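# About Wedismont

Wedismont reads office leases for small tenants. We started because we didn't trust the square footage, and we still don't.

If you rent commercial space, you pay by the foot. You would think everybody agreed on how long a foot is. But a landlord's drawing may count half the lobby, a share of the elevator shaft, the thickness of the outside walls and a hallway you will never use. All of that can be perfectly legal. We have read a lease where 860 square feet of the rented area could not be stood on by anyone.

So we measure. Then we read the lease and tell you where the two disagree, and what the difference costs each month. Sometimes the answer is that your landlord got it right and you have paid us to find that out. Clients don't always enjoy that call.

## What we don't promise

Plenty of firms in our line advertise savings before they have opened the file. We can't see how. A typical review takes us up to 7 working days, and until it's finished we don't have an opinion. We also don't take a cut of whatever we recover. A reviewer who is paid by the dollar found will find dollars, and some of them won't hold up when the landlord's lawyer calls. Our fee is flat and it's in the first email.

We aren't lawyers. If your dispute is headed for court, hire one, and we'll send over our measurements.
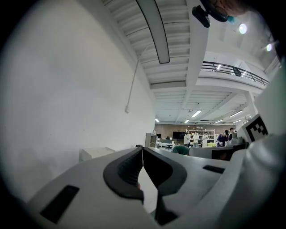
Open layouts give us more trouble than anything else. With private offices there are at least walls to measure to. In a shared floor, the "common area factor" can mean whatever the person typing it wanted it to mean, and it tends to grow at renewal. We have asked a good many property managers to show the arithmetic behind theirs. A few have. Mezzanines are nearly as bad: one lease counts them in full, the next one ignores them, and a third does both on different pages.

## Tridside and Esfahani

Tridside is our measuring service, and you can hire it without the lease review. It covers spaces of 2000 square feet and up. Smaller than that, borrow a laser measure and save your money.

The Esfahani checklist is the list of lease questions we work from. It's free to download. The current version dropped 3 questions that sounded clever and never changed a single result.

We used to offer Cilla, a tool that scored leases automatically. The scores looked precise and we couldn't defend them, so we shut it down in March. Old Cilla scores should not be used in a negotiation, whatever your broker says.

## Getting in touch

Send the lease, every amendment, and the floor plan if you have it. Please don't send a summary. Summaries are where the trouble usually gets left out.

Page last updated 21 April 2024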